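Notebook, messaging integration, 24/01/2025

Spent most of the day on the permissions audit for the Juller connector, and I want to get it down while it's fresh. When we first hooked their chat into our app, we asked for one big scope that covered reading threads, sending, and deleting. It made the demo easy and then we all forgot about it (me included!). Lihua pulled the token list this morning and found 40 accounts still carrying the old broad grant, even though the feature that needed it was switched off in the fall.

Read calls in the log for those tokens: 3,187 since the start of January. I had a bad few minutes over that number, I'll admit, but we went through them together and they are all the unread-count badge, polling away. It asks for the thread header and gets the message body back as well, and then throws the body out. So we weren't storing anything, but we were being handed it, and I don't like that one bit.
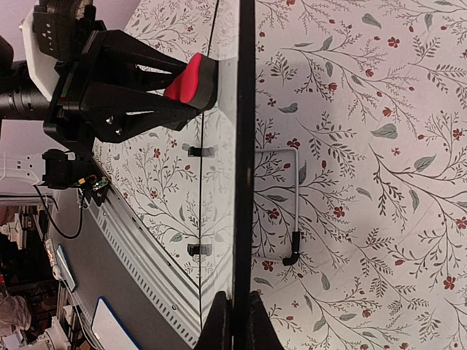

Red fingertip pad and the small green board, side view.

Plan as it stands: swap the badge over to the count-only call, revoke the old tokens, and let people sign in again with the narrow scope. Mokow did the same swap last year and their write-up is good, worth reading before anyone touches our refresh code. I tried it on 7 test accounts after lunch. Four came back clean and the other three got stuck in a sign-in loop, which looks like a stale cookie on our side, so I've left that branch alone for tonight. 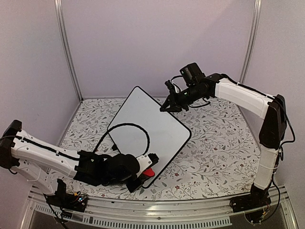 Entry by Hanyu Han

Talked to Rothe on the phone about wording for the notice. They'd like it to say "access to messages" in plain words near the top, and I agree with them, even if it makes for a nervous afternoon at the help desk. Lihua is drafting it and I'll read it over with my coffee tomorrow.

Still to do: ask Planen whether their copy of the connector has the same badge code, fix the cookie, rerun the three stuck accounts. The log export is in the shared folder under "badge reads" if anybody wants to check my counting.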